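Treltis Home Inventory
Set-up guide, section 4: Creating storage locations
Revised Monday, January 20, 2025

Storage locations must be set up before any items are entered. An item saved without a location is held in the Unassigned list and does not appear in printed reports.

4.1 Before you start

The base unit must be connected to your home network and show a steady green light. If the light is flashing, go back to section 2. You will also need the label printer (Bae model 11 or later) and one roll of labels.

CAUTION: Do not load labels while the printer is switched on. The cutter moves when the cover is closed.

4.2 Adding a room

1. Open the Treltis program and select Locations.
2. Select Add Room.
3. Type a name of up to 24 characters. Accented letters are accepted. The slash and the colour codes listed in appendix B are not.
4. Select Save. The room is given a four-digit number, starting at 1149.

Note: Room numbers cannot be changed afterwards. If a room is deleted, its number is not used again.

4.3 Adding containers to a room

1. Select the room from the list.
2. Select Add Container, then choose Shelf, Drawer, Bin or Other.
3. For bins, choose a colour. Bins of the same colour in the same room are told apart by a suffix letter.
4. Set the content type to Single or Mixed. Single is suited to spare parts and hardware. Mixed is suited to toys, craft supplies and anything that will be sorted later.
5. Select Print Label. Allow the label to feed out fully before tearing it.
6. Wipe the container with a dry cloth and press the label on firmly – the adhesive takes a full day to set.

Note: Labels should go on an outside face. A label on an inside wall cannot be scanned once the container is full.

4.4 Moving a container

1. Scan the label on the container.
2. Select Move, then scan the label of the new room.
3. Check that the new room number is shown, and select Confirm.

The contents move with the container. Items on loan keep their due dates.

CAUTION: Do not switch off the base unit during a move. If error 2068 is displayed, wait for the base unit to restart and repeat from step 1.

4.5 Nesting and grouping

A container may be placed inside another container to a depth of 2. Bins that are kept side by side can be saved as a group, so that one scan lists the contents of all of them.
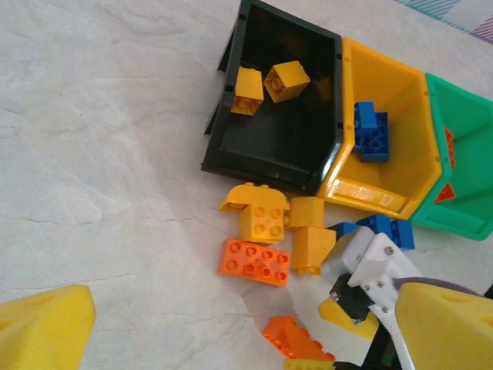 Comment from Prurkine: Grouping worked for me only after every bin in the row had its own label. With one left unlabelled, the Group button stayed grey and no message came up. Could this be added to the steps?

Reply from Tusora Support: Each bin needs a printed label before it can join a group. The step will be added to 4.5 in the September revision. Until then, print any missing labels from the Container menu, close the room and open it again – the Group button will then be available.

Continue to section 5, Entering items.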